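Notebook, Flurkuvura, back room. December, started 9:40.

Continuing the wipe-down of the small metal-cased units before they go back in the drawers. Last entry ended with the first drawer done and the lint problem unsolved. Same cloths today, washed overnight without softener.

Room: blinds half down, heating on low. Light meter at working height gave 349 lux, taken once before starting and not repeated.

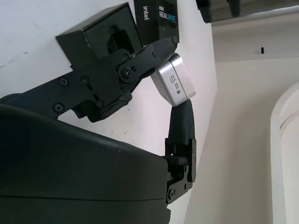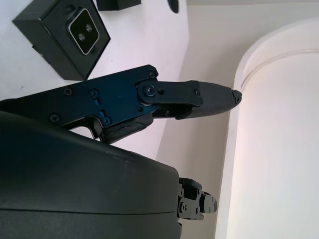

Small silver unit in the first, arched doorway in the second.

Does it matter which way you wipe a brushed case?

Along the grain. Wiping across it leaves residue in the lines, and the residue shows as gray bands when the case is tilted toward a light. Circular wiping is worse than either, as it leaves arcs that have to be taken out afterward with a second cloth.

Procedure as run:

Dry cloth first, to lift loose dust. Then a cloth dampened with the Juven cleaner, sprayed on the cloth and never on the case. Then dry again with a fresh side. Rest on the felt until the cleaner smell is gone, then into a sleeve.

The Gendance sleeves are a hair too narrow for the rounded corners of the older cases. They go in, but the mouth of the sleeve drags and leaves a smudge at one end. Opened the mouth with a thumb while inserting. Slower, clean result. Should order the next size up and keep the narrow ones for cables.

Drawer 2: 97 units on the list, all found. Five had adhesive on one face from old labels. Set those aside on a separate tray, did not try to do them in sequence. Adhesive notes below.

Adhesive. Juven alone does not touch it. Warm water on a folded cloth, held against the label residue, softened the edge enough to roll it up with a plastic scraper. Isopropyl worked faster but dulled the printed marking on one unit, so it is off the bench for anything with print. Vegetable oil removed the glue completely and then needed more wiping than the glue had. Would use oil only for a thick patch.

The scraper has to be plastic. A metal one put a short bright line on a scrap lid at almost no pressure. Scrap lid is in the box under the bench, marked, for anyone who wants to see what it looks like.

Holding. Handle cases by the long edges. Fingertips on the broad faces leave prints that are invisible straight on and obvious at an angle. Cotton gloves stop the prints but snag on ports and are clumsy with the sleeves. Nitrile is better, provided the gloves are changed after the adhesive tray. Forgot this once and transferred glue to a finished case.

Inspection. Checking straight on misses most of it. Bright metal reflects whatever is in front of it, and with the pale walls in here a face can go almost white and hide a smear. What worked: case held low, tilted slowly, with a sheet of black card standing behind. Dust and streaks both show up against the dark reflection. Will keep the card clipped to the shelf so it stops wandering off.

Lint. Washing without softener helped. The remaining lint came from the cut edges of the cloths, confirmed by wiping the black card with the middle and then with the edge. Folding the edges in fixed it. The hemmed cloths from Gulyás shed nothing at all but are too thick to get into the corners around a port. Compromise: hemmed cloth for the flat faces, thin cloth folded for the ends.

Scratches. Not polishing any of them. A polished spot on a brushed face is more visible than the scratch was - already proved on the scrap lid. Deep ones get logged on the list with the face and the end noted, nothing more. The list has no column for this. Wrote them in the margin for now.

Time. Plain units go quickly, the drying is what holds things up. The felt takes a limited number at once and by the time it is full the first ones are ready to sleeve, so in practice there is no waiting if two people work and a fair amount if one does. A second felt would solve it.

Stopped 15:15. Juven bottle roughly a third full. Adhesive tray covered and left on the side shelf.

To do:
wider sleeves
second felt
column for scratches on the list
check whether the drawer liners are shedding, there was gray fluff in the back corner of the next drawer down
relabel on the sleeve, not on the case

Comments

The liners do shed. We pulled ours and went to bare wood with a sheet of paper, changed when it looks dirty.

Which isopropyl strength took the print off? We use the weak stuff and haven't had trouble, but our markings are etched.

Reply: Did not note the strength, the bottle had been decanted. Will label it. Ours are printed, so etched ones may be fine.

Try a hair dryer on low for the label glue before the warm cloth. Keep it away from anything with a battery in it.

+1 for black card. Black felt also works but then you are back to lint.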